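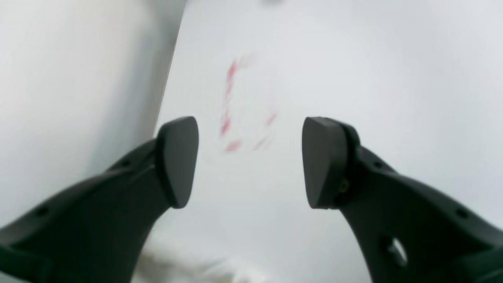
Learning from the blur

Two fingers, black, wide open. Past them a smear of red and white that could be anything. Most robot labs would bin a view like that before training even starts. The Bristby group kept theirs.

That's the whole idea behind Eltidine, a training method the group wrote up in November. Feed the robot the bad views along with the good. Wrist cameras move when the arm moves, so plenty of what they record is mush, and the usual fix is to filter it out. Cleaner data, better robot. Or so everyone figured.

Bristby trained 2 versions of the same controller. Same arm, same 20 hours of recordings. One got only the sharp stuff. The other got the lot, with a blur score tagged on so the model could learn how far to trust each view.

Then a grasping test, 11 household items, pale background, nothing fancy. The sharp-only version picked up 7. The Eltidine version got all 11, though it was slower and on a few it hesitated so long the team nearly called it a miss.

Why it works is still a bit of an argument. One camp says the streaks carry motion, direction and speed, which a crisp still doesn't. The other says it's just more data and teh blur score hardly matters. A rerun without the score is planned, no results yet.

Catches? A few. It's one arm in one room, and the lighting was kind. The fingers themselves stay sharp in the wrist view while the background goes soft, and a model could lean on that too hard. Swap the gripper and you may be starting over. Mavden, the warehouse outfit paying for part of the work, wants it tried on a different hand next. Lagman, the group's older sorting rig, is first in line for that.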